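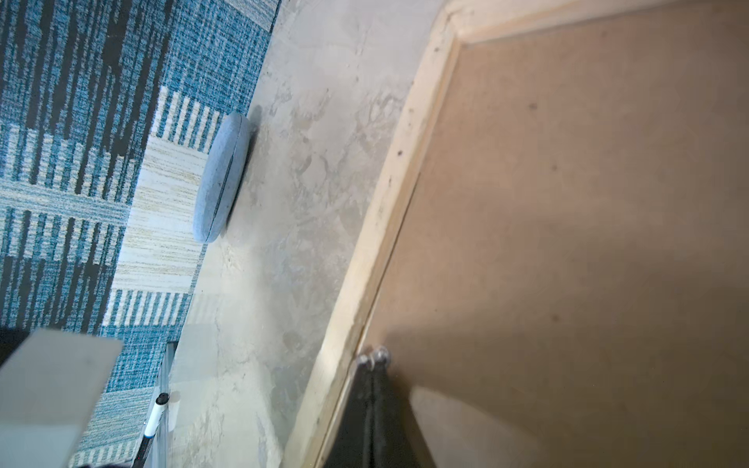
I spent Sun 29 December at the Kullatholm modding meetup, and I'm still grinning! Two rooms, a lot of extension cords, and people who care deeply about virtual farm machinery.

First stop was the Kendance table, where Nantana Luangrath was showing her new map. It has 30 fields, most of them on slopes, and the rain runs down into the ditches the way it does at home. I drove a beet harvester straight into one of those ditches (sorry, Nantana) and she just reset it and handed me the wheel again.
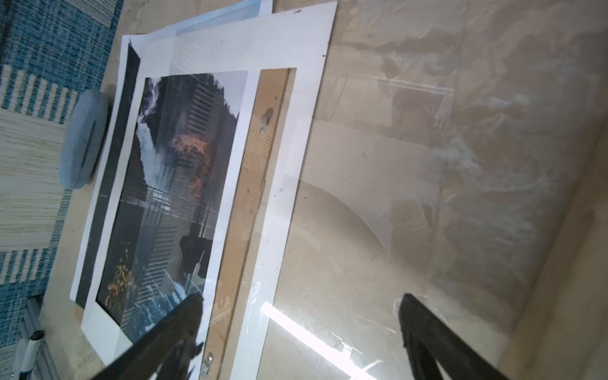
After lunch came the Grateo talk. Imre Takács went through how his script loads trailers, and he kept it simple enough for me, who has only ever edited price files. The old version choked on mixed pallets. The one he ran on stage took 20 of them without a stutter, and the room clapped!

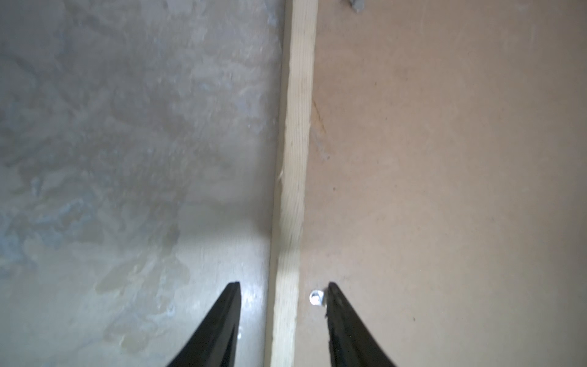 Tõnu Juška

Then the multiplayer session. We had 7 players on one server and one very small barn, so you can guess how the parking went. Boonmee Kaewsai hosted and kept the save alive through two crashes. I also got to try the Han seeder pack, still unfinished, with lovely sounds when the arms fold in. Release is planned for September.

Doors closed at 7 and we kept talking in the parking lot until our feet froze.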